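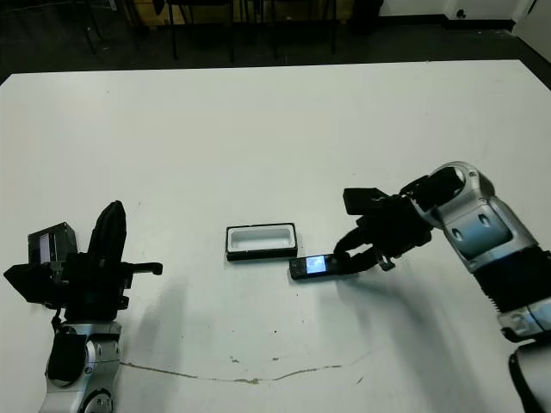 Buying and selling antique silver: your questions

How do I know a piece is solid silver?
Look for a full set of marks. British pieces normally carry a maker's mark, a standard mark, a town mark and often a date letter. The letters EPNS mean electroplated nickel silver, so the piece is plated.

Can I clean it before a valuation?
Please don't. A soft dry cloth is fine, but dips and pastes wear down engraving and can strip gilding.
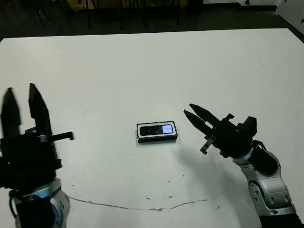
Answers by Meenakshi Gowda, silver and small antiques, Sturnov
Last updated 30 Dec 2018

What does a valuation cost?
The first 3 pieces are free if you bring them to the shop. Written valuations for insurance are charged by the item, and we agree the fee with you first.

Do you buy damaged pieces?
Often, yes. Dents and split seams can be repaired, and Illia Koval looks after that side of things. Worn or removed crests lower the price more than people expect — ask before you have anything polished out.
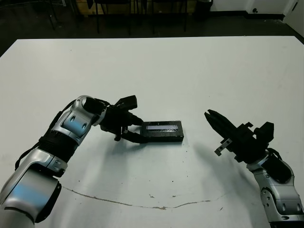

Repairs usually take a few weeks, longer if a hinge has to be made by hand. We send a quote before any work starts.

Can I return something?
You have 7 days from delivery. Items must come back in the same condition, insured for the full price.

Do you post abroad?
Yes, though some countries charge import duty, and the buyer pays this. Pieces over £3000 go by courier only and need a signature.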